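How to change the cabin air filter on a Foltard wagon

Updated in July, part number fixed, thanks to Yvonne Mellor for catching it.

Musty smell when the fan comes on? Weak airflow on the high setting? Probably the cabin filter. Dealer in Prerevham wanted way too much to swap mine. Ten minute job, no tools on most trims. The older Fevach van uses the same housing but flipped, so read the note at the end.

What you need: new filter (Maruyama 1409, the older 1261 is too thin and rattles), flashlight, shop vac, an old T-shirt or rag. 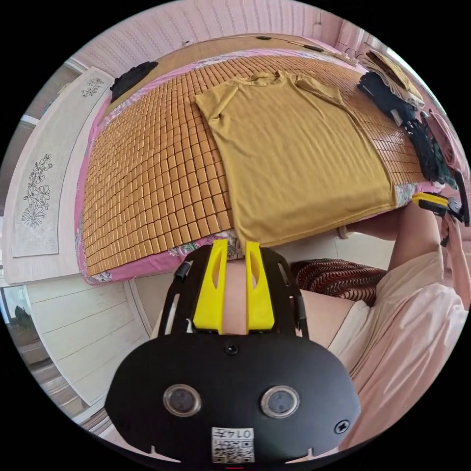

Yellow tee, laid out flat.

Engine off, key out. Empty the glove box, all of it. Open it halfway and find the damper arm on the right side. Slide it off the peg. Don't yank, the peg snaps and then you're buying a whole glove box.

Now squeeze both sides of the box inward till the stops clear. Let it drop. You'll see a long plastic cover with 3 tabs. Press the tabs, pull the cover toward you.

Old filter slides straight out. Go slow, keep it level, or the leaves go down into the blower. Check which way the airflow arrow points before you toss it. I forgot the first time and had to look it up.

Vacuum the slot. Wipe the edges with the rag, no cleaner, no water. Shine the light down at the blower and pick out anything big.

New one in, arrow pointing down. It should slide in with alittle drag. If it bunches up at the back pull it out and start over. Cover on, listen for the clicks. Lift the glove box, squeeze, past the stops, damper arm back on its peg.

Start the car, fan on high for a minute. Some dust is normal. Whistling means the cover isnt seated.

Mine was due at 3268 miles after the last one, dirt road driving. Highway people can go a lot longer. 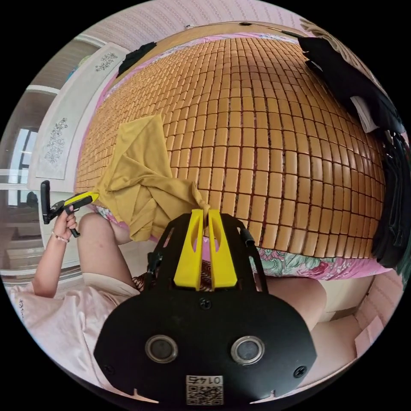
Can I just wash the old filter and put it back in?
Paper ones fall apart when they get wet, and the charcoal kind stops catching smells. Buy a new one.

Fevach note: same steps but the arrow points up, and the cover has a screw on the left. Phillips. Don't overtighten it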